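Toltetti demo-gathering group, minutes of the May meeting

Notes by me, Baiba, so complain to me if I got you wrong. We started at 2:10 instead of 2 because the call link in the invite was last month's. On the call: Eino Kettunen, Kęstutis Jõgi, Gwion Ellis and me. Ivars Priedītis joined halfway through, from a train, and dropped off twice.

Last month's minutes: fine, except Gwion wants it written down that he never agreed to relabel the Brostano set by himself. OK, it's written down!

Where we are with the numbers. Kęstutis had the totals ready (thank you). We have 1,029 demonstrations recorded in the simulator and 371 of those still need somebody to watch them and mark success or failure. I thought the backlog was smaller than that and said so, a bit loudly. Eino said the backlog grows every time we make recording easier, and I guess that's my fault too, as I was the one pushing for the new controller mapping. We agreed to stop recording new episodes for a week and just review. Kęstutis will split up the list.

Then we got to the wrist camera view, which ate most of the hour. Gwion shared his screen and went through views from the dim-light batch. 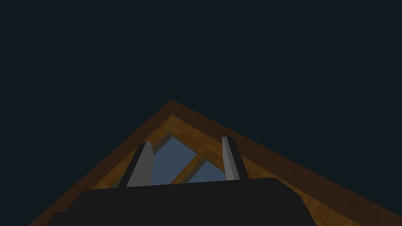
The wrist view is going to be half of what the policy gets as input, so I really wanted us to settle what a usable one looks like before we throw anything out. Gwion's worry is the lighting. Eino doesn't mind the dark at all - he says if we only train on bright episodes we'll get a policy that falls apart the first time somebody turns the lamp down. What he does like is that both fingers stand out clearly against the amber wood and the two blue panels, so you can always tell where the gripper is. Kęstutis pointed at all the plain dark background up top and asked if we could crop some of it off and save on storage. We went back and forth on this for a long time. I'm against cropping for now, mostly on the grounds that we'd have to do it the same way for every batch and we can't even agree on file names.

Decided: dim episodes stay in, tagged as dim. No cropping until Eino has run one training with and one without, on the same 280 episodes, and shown us both curves. He thinks he can get to it before the next meeting if the Nomura machine is free.

Ivars came on around here and asked what we do with episodes where the operator hesitates. He has a lot of them. You know the kind, where the arm hangs in the air for a few seconds while the person makes up their mind. Gwion wants to trim the pauses. Ivars would keep them, and he got as far as explaining why when the train went into a tunnel. When he came back he said a pause right before a grasp is often the operator lining up, and if we trim it the arm learns to rush in. I liked that. We left it at: trim pauses at the start and end, leave the ones in the middle alone.

Emstead: they want a sample of our data to try on their side. No objections, but Kęstutis won't send anything with unreviewed episodes in it. Fair enough.

To do:
Kęstutis - split the review list, pick the Emstead sample
Eino - the crop comparison
Gwion - add the "dim" tag to the labeling tool
Ivars - write up the pause rule in a paragraph, with a couple of clips
Me - fix the invite link, draft something on file names

Next meeting is in June, same time.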